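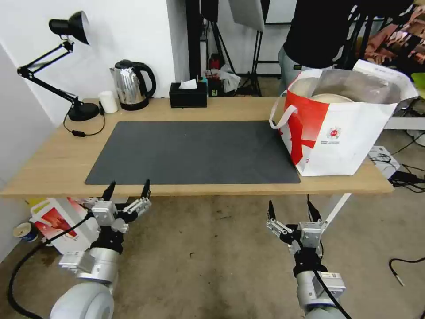

We got to the Imrie open day just after the gates opened, and the line for the cheese factory tour was already out past the parking lot! Zuteria only lets the public in once a year (this time it was September 21, 2024), so half the valley shows up, most of them with kids and a cooler in the trunk.

They hand you a hairnet and a pair of blue booties and off you go along the upstairs walkway, looking down on the vats. It smells like warm milk and wet concrete up there -- I liked it, my sister did not. Our guide said the oldest part of the building is 107 years old and used to be a creamery, and you can still see the old loading doors, bricked in and painted the colour of butter.

The aging room was my favourite. 1,218 wheels on spruce boards, all turned by hand, and so cold I wished I'd worn proper socks. We tried four cheeses at the end and I bought two, the Plirulis (washed rind, very stinky, travels badly) and a mild one called Voria that was gone before we hit the highway.

Parking is free but bring cash for the grilled cheese truck.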